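Filed under: Opinion / Home & Money

The Chair Nobody Sits In

My building sent a notice in August asking residents to clear out their storage lockers, and so I spent a Friday evening looking at things I pay to keep. The locker costs me 34 dollars a month. It holds a bread machine, two suitcases inside a third suitcase, and a dining chair that has been waiting for its leg to be glued through two presidents.

I have nothing against stuff. I like stuff. What I object to is the word "storage," which makes a bad habit sound like a department. Put a broken chair in the living room and you're a slob. Put it behind a padlock in the basement and you're a planner.

My neighbor Lajos Kiss takes the other side. He believes everything comes back around, and he keeps a coffee can of keys to prove it. Last winter one of those keys opened a mailbox on the third floor. He has brought this up at every gathering since, and I expect to hear it at my funeral.

The trouble with Lajos's argument is that it works. Once every few years the odd cable turns out to be the right cable, and the glow from that carries you through another thousand cables. Casinos run on the same idea, but they at least give you a drink.

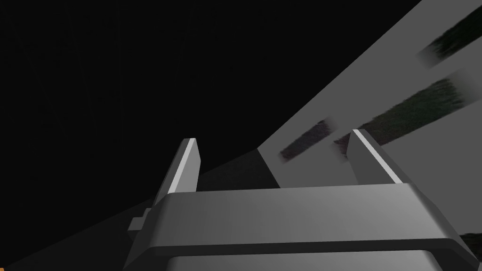
Two gray fingers, held wide apart. Computer rendering.

Letting go is supposed to be easy now. There's an app called Promside that will sell your things for you, provided you answer messages from strangers asking whether the bread machine is "still available" and then never writing again. I listed mine at 2 dollars. A man offered one and wanted to know if I could drive it to Wedach. I withdrew the listing and felt oddly protective of the bread machine, which I have used once, to make something the shape of bread.

Salamatu Kwofie, who lives across the hall, handled hers in an afternoon. She carried everything to the curb with a sign that said TAKE IT, went back upstairs, and closed the blinds. By dinner the curb was bare. I asked if she missed any of it and she had to think about what had been there.

I'd love to report that I followed her lead. I got the suitcases out, and then I needed a place to put them, so they're in the hall closet until September. The chair is going to be glued. I bought the glue, and I've put it in the locker, next to the chair, where I'll be sure to find it.

Tags: clutter, apartment life, grumbling

Contact us | © Grarnutent | Back to top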